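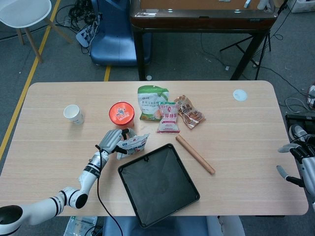
Left hand closed on a snack bag at the sorting table, right hand open. Note the cable.

Stop calling it a grip failure

Everybody who has written up the Markia incident so far has gone straight for the hand. The hand squeezed too hard, the hand didn't let go, the hand needs better fingertips. I read the Pukudside summary twice and then read the comments under it, and it's the same story all the way down. Bad hand. Buy a better hand.

I don't buy it. The hand did what it was told. What failed was the stop.

Quick recap for people who missed it. Two arms over one table, packing mixed groceries. Bags, packets, small tubs, the light crinkly stuff that is miserable to hold. Left arm picks up a bag. The cable at the wrist snags on the table edge, the arm feels a load it wasn't expecting, and the software decides the bag must be heavy. So it closes harder and pulls harder. The operator hits stop. And the arm keeps going for 4 seconds.

Four seconds. Say it out loud while you hold your hand over a table. It's a long time.

Result: one burst bag, one cable pulled half out of its connector, one operator with a bruised forearm from reaching in. That last part is the part that should be at the top of every write-up and it's in the second to last paragraph of most of them.

Why did the stop take that long? From the log Markia put out in August, the button went to the planner first and the planner finished its move before it passed the word along. A polite stop. Somebody wanted the arm to come to rest nicely and not drop things. Fine for a bag of starch, I guess. Not fine when there's a person's arm in there. The stop button should cut the motion and should not be asking permission from the same program that got confused in the first place. This isn't new thinking. People who run punch presses knew it before I was born.

And then the cable. Look at how most of these benches are set up. The cable comes off the wrist, lies across the work surface, goes over the front edge and down. I have done it that way myself, for months, on a rig at Treltine, because routing it properly eats an afternoon and the demo is always tomorrow. A loose cable gives the arm false information. If your software guesses weight from how hard the joints are working, then every snag is a heavy object. Clip it along the arm. Leave slack at the elbow. Check it again after lunch becuase it moves.

I went back through my own notebook from that rig. 53 stoppages over the stretch I was keeping track. I had 9 of them down as "slip" or "bad grasp" and when I read what I actually wrote next to each one, most say something like "cord caught, reset." I had blamed the hand too. Wrote the real cause right there in my own handwriting and still filed it under the hand. So I'm not throwing stones here, or not only.

Someone from Escobedo argued in a reply that a soft hand makes all of this moot, since a soft hand can't hurt anyone. Sorry, no. The hand is at the end of an arm. The bruise came from the forearm segment, not the fingers. You can put a marshmallow on the end of it and the elbow still swings.

The other reply I keep getting is that the operator shouldn't have reached in. True. Also, it had a bag in its fist and it was yanking on a cord, and anyone who has stood at one of these benches knows you reach. You just do. You see the connector going and think of the repair bill and your hand is already out. Training helps some. A stop that stops helps a lot more. So does a rule that when one arm faults the other one freezes with it, which the Markia setup did not have. The second arm sat there live the whole time with nothing to do. It could of moved at any point.

What I'd want before anybody orders new fingers:

Stop wired straight to the drives, tested every morning with the arm moving.
One stop for both arms.
Cable clipped, and a picture of how it's meant to look taped up by the bench.
A load limit that makes the arm quit when the numbers look weird, not try harder.

None of that is expensive. It's boring and it won't look good in a video, and I suspect that's why we're all talking about fingertips. Pukudside says a longer report is coming. I hope it opens with the 4 seconds.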